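We use cookies to improve your visit. By carrying on you accept our cookie policy. Accept / Manage

October 1, 2021

Right, thread on buying a flat off plan in Drutton. Been asked a lot. Typing on the train so bear with me

Short version: I bought one. Zenville, second phase, one-bed, river side. Would I do it again? Probably. Same way? No

Reservation fee first. They'll tell you it holds the flat. It does, for 60 days. Read what happens on day 61. Mine said they keep the lot if you've not exchanged, even when the delay is their own solicitor's. Got that changed but only by asking three times in writing

Use your own solicitor. The sales office has a "recommended" one, slightly cheaper, and they were perfectly nice on the phone. Mine found the ground rent clause in the first afternoon. Doubling every ten years. Came out of the contract in the end

Floor area!! The brochure figure included the balcony. Ask for internal only, in writing, with a plan. A friend at Orozco (the agents by the station, not the developer) says hardly any of her buyers ask

Service charge. The estimate is an estimate. Ours was low for year one then went up once the lifts came out of warranty. Ask what the lifts cost to maintain. Ask who picks the managing agent. Ask if theres a reserve fund and what's in it

Parking: "available" means available to buy. Seperately. There are 100 spaces for the whole of phase two and they went to the big flats first

Someone's asked about rental yields. I live in mine so not the person. Neighbour lets hers at 1058 a month, before charges, agent's cut and the empty weeks. Do your own sums on that, don't use the leaflet's

Completion dates. We were told March. It was not March. The contract has a long stop date, that's the only one that counts, find it before you give notice on your rental. I didn't. Slept at my sister's for a bit

Mortgage offers run out too. Mine was good for six months and I had to get it extended, which they did, but the rate had moved. Ask at the start if they extend for new builds and for how long

Snagging. Pay for a proper inspection. Mine took about 3 hours and the list was four pages. Mostly paint and sealant, one window that wouldn't lock, and the bathroom fan wired to nothing
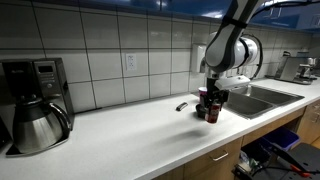 Send the list the same day, by email, with photos. Then send it again. The site team were decent, the office kept losing it. Window took five weeks, fan took two

Keep copies of everything in one folder. The warranty people wanted the handover form and I'd left it in a kitchen drawer under the takeaway menus

On Drevel, since a few of you mentioned it: went to look, other side of the ring road, cheaper per square foot and bigger rooms. Bus is one an hour after seven though, and the school site is still a field with a sign on it. If you drive and can wait, maybe. Go in the evening and see what the traffic's like, the show flat is only open when its quiet

Also check what's going on the plot next door. Council planning page, type the postcode in, takes ten minutes. Our "open aspect" has outline permission for eight storeys. Knew that going in and got a bit off the price for it

My stop. Will do leasehold extensions another time, need to look a couple of things up first. Replies open but I'm slow

Contact | Terms | Privacy | © 2021 All rights reserved | Back to top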